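Slide 4. Good morning again. Now I speak about waiting, the part of hospital work which patients remember best.

In April we asked 786 visitors of the Hultov clinic how long they waited at the desk. Most of them guessed too high — often double the real time. Pause here, let them take it in.
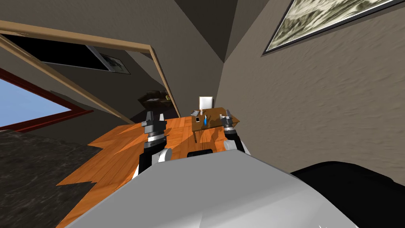
A computer-rendered room, with two robot arms reaching into it.

Slide 5. A person who knows the reason for the delay feels it shorter. At Hultov we put one sheet of paper on the door with the reason written by hand. Complaints went down from 100 to 70 in one month.

Say slowly: the real waiting time did not change.

Slide 6. Ask the room who waited this morning for coffee. Take two answers, not more. If time is short, skip the Tromenix survey and go directly to the questions.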